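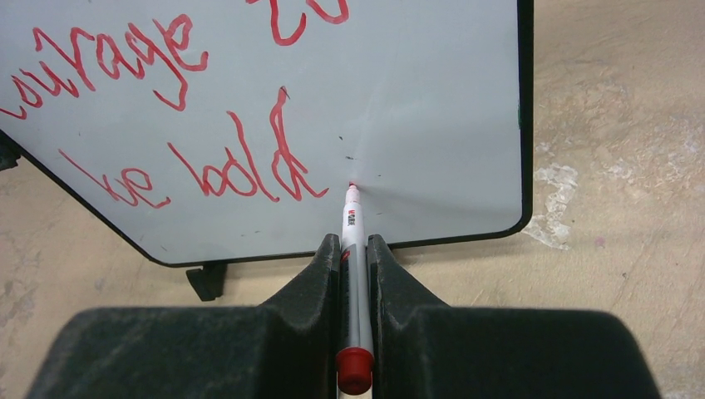
Poscombe, Sat 25 January

The machine had been at Koltow's back workshop for 2 weeks when Veronica Chiriac asked it to do the board.

The board was the first chore of the day in any case. Whoever opened up wrote something on it in red, then swept. Gheorghița Tudose had done both for 20 years and saw no reason to hand over either.

"It can't sweep," he said. "It pushes the dust under the bench and stops."

"It can write."

"A chair leg could write if you dragged it."

She laid the whiteboard down on the concrete and typed in the words. The gripper closed on the marker and got to work. It was slow. Gheorghița drank half his tea and watched the tip come to rest just past the word "bold", where there was a bit of a smear.

"Be bold," he read, from the other side. "Your d's are taller than your b's."

"They're not my d's."

"Who paid for it?"

"Vandham. We get it until July."

He went and fetched the broom. He started by the door, as he always did, and worked in towards the board, lifting his feet over the cable. When he got there he looked down at the red letters again.

"Does it know how to rub out?"

"Not yet."

"Ask it to put the cap back on, then."

Veronica looked at the screen for a while. Then she held out her hand for the dustpan, and he gave it to her.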